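Cutlery bin

A cutlery bin is a small open plastic container for keeping chopsticks, forks and similar items apart from one another, an arrangement they resist. Clear and smoky-gray plastics are common, as are handle cutouts in the walls.

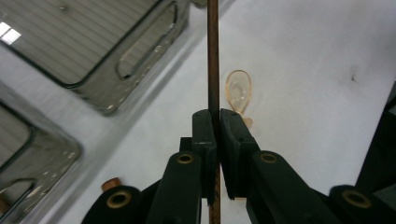
Sorting

Thin wooden sticks go in lengthwise. The Ullska method assigns one kind of utensil to each bin; the Prakulow method, popular in shared kitchens, assigns everything to the nearest.
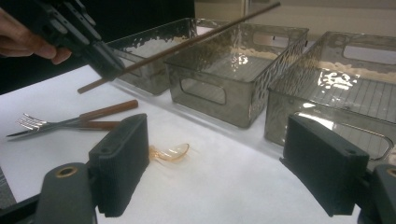
Ridged floors are said to keep pieces from sliding. Dakoma lists 112 bin sizes, of which 6 fit a drawer.

See also: Hsiao rack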